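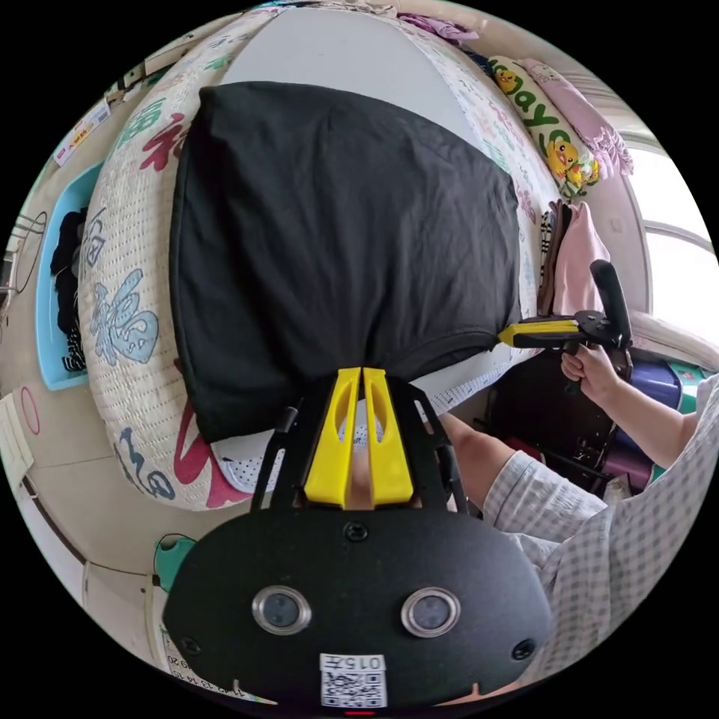
Ekene Ugwu
Contributing editor, Robotics and Automation
Last revised in May

Home Browse Subjects Machines Index Help

Hand-held gripper comparison

A hand-held gripper comparison is a trial in which two or more grippers, held and worked by a person, are used on the same objects so that their fingers, frames and cameras can be judged before any of them is fitted to a robot arm. The method is used mainly for soft goods. Shirts, towels and bed linen change shape whenever they are touched, and a finger that holds a rigid box well may slide off a hem or pick up two layers of cloth at once.

The article deals chiefly with the comparison of slotted and solid fingers known as the Kalldale trial, which is often used to introduce the subject.

Background

Early trials of cloth grippers were carried out with the gripper already mounted on an arm. A failed grasp could then be caused by the fingers, by the path of the arm or by the controller, and the three were hard to tell apart. Moving the gripper to the hand removes two of these causes. The operator supplies the path and corrects it by eye, and the remaining differences between one run and the next are mostly those of the gripper itself.

The Kalldale trial was planned by Salamatu Isah, then head of testing at Draviseo, a maker of end tools for light arms. Isah had found that fingers chosen on a bench with flat cotton squares did poorly on finished clothing. The plan therefore called for ordinary garments on ordinary household surfaces, including beds with quilted covers, where the padding gives way under the fingertip and the print gives the camera a busy background.

Equipment

The grippers used in the trial share a common layout. A rounded black body carries a black frame, and two yellow fingers rise from the frame with long openings cut through them. Each body has a printed QR label so that a recording can be matched to the tool that made it. Work is normally done with two grippers, one in each hand, as many folding steps need a corner held still while another is moved.

Three sets of fingers were compared:

Slotted fingers. Tapered, with cut-outs along their length. They flex slightly and let the cloth behind them be seen through the openings.

Solid fingers. The same outline without cut-outs. They are stiffer at the tip and hide more of the cloth from a camera placed behind them.

Trnka pads. Thin ribbed covers that slip over solid fingers and are meant to improve hold on smooth fabric.

Recordings were made at 60 pictures per second and stored on a Netton controller, which also logged the opening between the fingers.

Procedure

A garment is laid flat on the bed and the operator brings the closed or nearly closed fingers to its lower edge. The fingers are opened, lowered until they press on the cloth, and closed. A grasp counts as good if the edge stays held while the gripper is raised and moved to the fold line. The second gripper may steady the garment but may not lift it first.

Dark T-shirts have a special place in the procedure. A black shirt laid on a pale cover is easy to find by its outline, yet the folds inside the outline show little shading, and an operator or a program judging depth from the picture has less to go on. Shirts with a light print on the front are used alongside plain ones, as the print gives a fixed point from which movement of the cloth can be followed. Other clothing is left on the bed, since a clear surface would make the task easier than it is in a home.

The approach is recorded as well as the grasp. In the approach, the fingers hover beside the edge of the shirt before contact, and the cover remains visible through the gap between them. Isah considered this the most useful part of a recording for comparing fingers – a slotted finger leaves part of the hem in view until the last moment, while a solid one covers it.

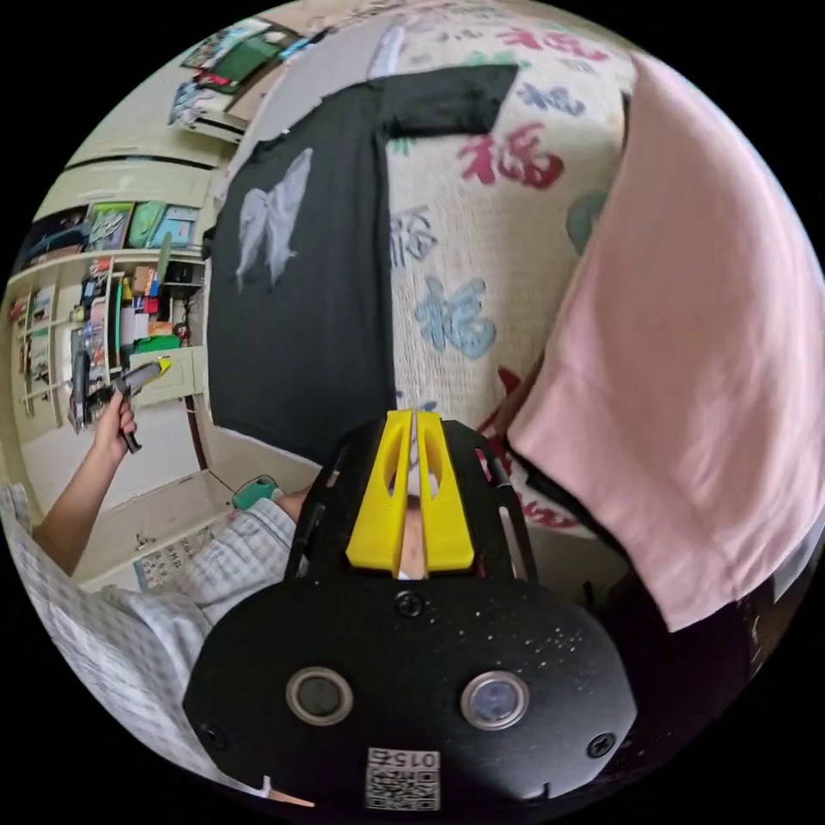 Results

The slotted fingers were used in 541 grasps and the solid fingers in 528. Good grasps reached 86 percent with the slotted fingers. The solid fingers did less well on hems and slightly better on thick seams, where their stiffness was of use. The Trnka pads helped on smooth linings, but they caught on quilted covers and on several occasions lifted the cover together with the garment.

Operators also reported on comfort. Upright handles were preferred for long sessions. The weight of the body was felt more in the wrist than in the arm, and Draviseo later moved the frame closer to the grip.

Limits of the method

A hand-held trial does not show how a gripper will behave on an arm. People adjust their grip in response to small cues, among them the feel of the padding under the cloth, and a robot without a force sensor lacks these. The results of the Kalldale trial are for this reason normally quoted as a ranking of fingers – they are not a forecast of success on a machine.

See also

End tool; Folding of textiles by machine; Parallel gripper; Wrist camera

Contact the editors | Copyright and reuse | Back to top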